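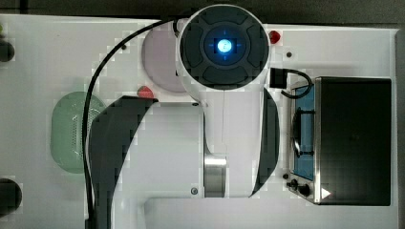 Slide 1. Blue light, white housing.

BLUE, AND WHERE WE GET IT
Notes for the evening talk, Wikivwood Hall, 7 pm
Wafula Simiyu

Leave slide 1 up while people find seats. Start talking before the lights go down.

Hello, thank you for coming out in December, and thank you to whoever got the radiators going. I'm going to talk for just under an hour about one colour. I've been dyeing cloth and making prints for years now and I still get a jolt every time blue turns up in the bucket, so if I start speeding up, wave at me.

Quick show of hands: favourite colour? (Blue usually wins. If it doesn't, ask the green people to defend themselves and move on.)

SLIDE 2 - Sky over the allotments
Ask: who can bring me some of this in a jar?
We're surrounded by blue and hardly any of it can be picked up. The sky is blue because air scatters short wavelengths of sunlight more than long ones. Climb up and try to scoop some, and you've got a jar of air. Sea, much the same disappointment. Distant hills, walk towards them and they go green and brown on you.
Compare with red and yellow: earth, rust, clay, there's a bank behind the cricket pavilion where you can dig up a decent ochre with a teaspoon. Pass round the ochre pot now. LID ON.

SLIDE 3 - Blue tit, blue butterfly wing
My favourite slide, don't rush it.
There's no blue pigment in the blue parts of that bird. The feather has a very fine structure inside it, and the structure sends blue light back to your eye. Grind the feather up and the blue goes. Same idea in the butterfly wing, different architecture.
I was told this at school and refused to believe it. I would like it on record that I apologised to the teacher years later, at a bus stop.
Flowers are different. Bluebells and cornflowers do have pigment, related to the stuff in red cabbage, and it shifts with the chemistry in the petals. Anyone who's fought with a hydrangea knows this already. Acid soil, aluminium available to the roots, blue heads. Limey soil, pink heads. (Somebody will ask about burying nails. Say: it's the aluminium that matters, nails are iron, sorry.)

SLIDE 4 - Lapis lazuli, uncut
Pass round the small stone. Please get it back this time.
For a very long time the best blue paint in Europe came out of mountains in what is now Afghanistan. Over land, over sea, through goodness knows how many hands. The name ultramarine means beyond the sea, and I love that a paint tube still carries a shipping note on it.
You can't simply crush the stone. You get a greyish powder, very sad. The old method is to knead the powder into a dough of wax, resin and oil, then work that dough under a weak lye so that the blue comes out into the liquid and the grey stays behind. First extraction is the deepest. By the last one you've got what painters called ultramarine ash, pale and a bit smoky, and I think it's beautiful, though I seem to be in a minority.
I tried this at home with a bag of offcuts. 41 grams of stone in, and enough blue out to paint a postcard. My kneading was poor. Hold up the postcard.
Then in the 1820s chemists in France and Germany worked out how to make ultramarine in a furnace, from clay and soda and sulphur and charcoal, and the price fell through the floor. Suddenly it was cheap enough to wash your shirts with.

SLIDE 5 - Laundry blue
Who remembers the little bags? There'll be at least one. Let them tell it, this is usually the best bit of the evening.
White cotton goes yellow with age. A trace of blue in the last rinse cancels the yellow and the eye reads it as a clean bright white. My grandmother swore by it and also dabbed it on wasp stings, which I'm not recommending.
I bought the square in my hand at Siddiqui's on the high street, bottom shelf next to the starch. Still going!

SLIDE 6 - Woad seedlings, Wikivwood community plot
Now to the local stuff. Woad is a cabbage relation, yellow flowers in its second year, very keen to seed itself everywhere. Take the heads off before they drop or your neighbours will stop speaking to you.
The blue is in the first-year leaves. You'd never guess from looking. We sowed late and still had 182 plants by midsummer, far more than we had pans for.
Method, short version:
Pick, wash, tear up the leaves.
Steep in hot water, nowhere near boiling, ten minutes or so. Strain and squeeze hard.
Cool it down. Add soda ash until it turns greenish.
Whisk. And whisk. The froth goes green, then blue, then fades back a bit. Swap arms.
Let it settle overnight, pour the brown water off the top, keep the sludge. The sludge is the treasure.
(Skip quantities, they're on the handout.)

SLIDE 7 - Cloth coming out of the vat
If the projector will play the clip, play it and STOP TALKING. If it won't, do the following with the scarf.
Indigo, and it's the same blue in woad as in tropical indigo, won't dissolve in water. To get it into cloth you have to take the oxygen away. The vat goes yellowy green and it smells, well, the old ones smelled dreadful, because they ran on bran or stale urine and a lot of patience. Mine runs on fructose and lime and smells faintly like a barn.
In goes the cloth. Out it comes, yellow-green. Then the air gets to it and it turns blue while you stand there holding it. It takes a minute or two. I've watched grown adults shout.
Dip again for darker. Several short dips hold better than one long one. The scarf on the front table had 7, and the pale corner is where my peg was.
Tell the Plostar story if there's time: Plostar was the name on the bolt of cloth I bought cheap for the summer workshop, sold to me as pure cotton. It wasn't. Everyone's handkerchief came out the colour of weak tea with a lovely navy hem, the hem thread being cotton. Do a burn test first, on a scrap, outdoors.

SLIDE 8 - Prussian blue
Early 1700s, Berlin, a colour maker trying to make a red. Contaminated potash, so the story goes, and the batch came out deep blue. I find this enormously cheering. It was cheaper than ultramarine and painters all over Europe took to it within a few decades. Later it reached Japan, and a lot of those great printed waves and skies are full of it.
It doesn't like alkali. Don't use it on fresh lime plaster. I did, in a downstairs loo. It went brown.

SLIDE 9 - Fern print
Same pigment, made by sunlight. Two iron salts brushed on paper in a dim room, dried, a fern laid on top, glass over that, then outdoors. Rinse in plain water. Where the light reached, blue. Where the fern was, white paper.
This is also your engineer's blueprint, and the reason we still call a plan a blueprint.
In June I need a few minutes. In December, roughly 190 minutes for the last one, and I had to keep moving it along the wall to follow the sun past the water butt.
Paper matters. I use Tritano, the heavy one. Thin paper goes to porridge in the rinse. Buffered paper is a nuisance as well: it's alkaline, see the downstairs loo.

SLIDE 10 - Swatches side by side
Six blues in a row: woad, indigo, lapis, furnace ultramarine, Prussian, laundry square.
Ask people to come up in small groups and choose the one they'd paint a door. Don't tell them which is which until they've picked. Last time almost the whole room chose the laundry square and there was nearly an argument.

QUESTIONS - likely ones
Did the ancient Britons really paint themselves with woad? The Roman source uses a word that could mean woad or could mean something else. I've tried woad on my arm, it flakes and it itches. Jury's out.
Will it wash out? Dyed indigo rubs off a bit at first, like new jeans. Wash it separately.
Can you grow woad in a pot? A big deep one, yes. It wants a long root and plenty of feed.
Is it safe with children? Woad leaves and the sun prints are fine with supervision and gloves. Soda ash and lime I do myself beforehand.
What about denim? Synthetic indigo nearly always now. Same molecule.

BEFORE PACKING UP
Seeds in the envelopes by the door, one packet each, help yourselves. Spring sowing.
Sign-up sheet for the next vat day.
Get the lapis back. Check the ochre lid.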